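**Pluka workroom, progress for March**

Work on the small-parts room is on schedule. Two of the four tables are finished and in daily use. The other two still need their drawers cleared, and Yuzhen Qian has set the mornings aside for that.

The main change this month is how we sort. Each finished table now gets one small open box for whatever is being handled that day, and everything else goes back on the shelf. Jinlong Ding relabeled the shelf to match - 94 labels, all printed in the larger type you asked for.

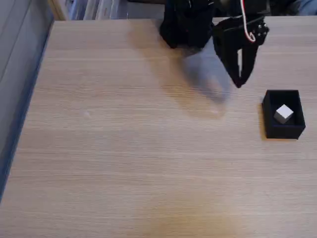 Will the remaining tables need more money?

The current grant covers them. The shelf from Skosine came in under the quote, and the difference pays for the drawer dividers.

One item is late. Undow has not confirmed a delivery date for the dividers, so the drawers on the third table will be cleared and left unsorted until they come. Jinlong is calling them again after 3 p.m. and will pass on whatever he hears.

Receipts for the shelf and the label stock are in the shared folder under Guo. The divider invoice will be added there when we have it.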